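Sutcliffe hall floor back in use

The ground floor of the Sutcliffe community hall reopened Friday after being closed through most of July for cleaning and repairs. Workers from Retov scrubbed the main room, reset the door threshold and patched 8 spots where the old finish had worn away.

The job cost $2,252, paid from the hall's upkeep fund. Another $947 has been set aside for the back corridor, which will be done after the summer classes end. Groups that store things along the walls have until then to move them.

The main room holds 200 people and is booked most evenings. Hours are unchanged, and the side entrance on Rimavden Street stays open until 9 p.m. Street shoes are allowed, but chairs should be lifted when they are moved.
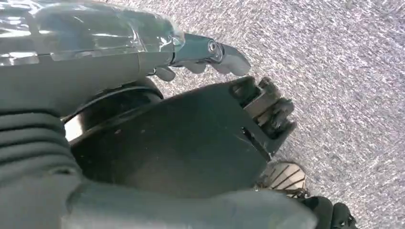 Katalin Fekete said she would like to see felt pads on the chair legs before the fall dances start, and asked that the corridor work be kept to mornings.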